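Ridano Equipment Review Board
Minutes of the Regular Meeting, March
Held in Conference Room B, 2:00 p.m.

Present: Izzati Nugroho (chair), Nadhirah Ginting (recorder), members of the Board.

1. Minutes of the previous meeting
Approved as circulated.

2. Bremusow tabletop arm kit: trial report
Ms. Ginting presented the report on the Bremusow kit, now on loan from the supplier, Nuroment. The kit consists of one arm, a gripper with a small camera mounted beside it, and a license for the operating software. Trial work has been limited to handling food and small objects on a covered table.

The Board noted that 112 pick attempts were logged during the trial period, of which 88 were completed without operator help. Members asked that future reports list toast and fruit separately from blocks, as the present log combines them.

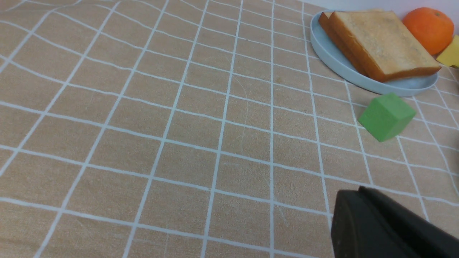

Ms. Ginting stated that most of the remaining attempts ended when the gripper closed short of the item. The supplier attributes this to calibration and has offered a remote session at no charge. Mr. Ong asked whether patterned table covers had any bearing on the results. The supplier has been asked to reply in writing.

The Board discussed the service plan. Under the standard plan, replacement gripper fingers are shipped within two working days. The extended plan adds an on-site visit each year. Members questioned the need for the extended plan while only one arm is in use.

Setup time was reported as over 58 minutes for a first-time operator. The chair asked that the printed setup guide be returned to Nuroment with the Board's comments, in particular on the section covering the emergency stop.

Decision: The loan is to be extended to the end of the quarter. No purchase is authorized at this time.

Action: Ms. Ginting to schedule the calibration session and revise the log sheet. Ms. Nugroho to request a written quote for the standard plan.

3. Other business
Storage of the shipping crates was deferred to the next meeting.

The meeting adjourned at 3:10 p.m. The next meeting will be held on a Friday, to be confirmed by the chair.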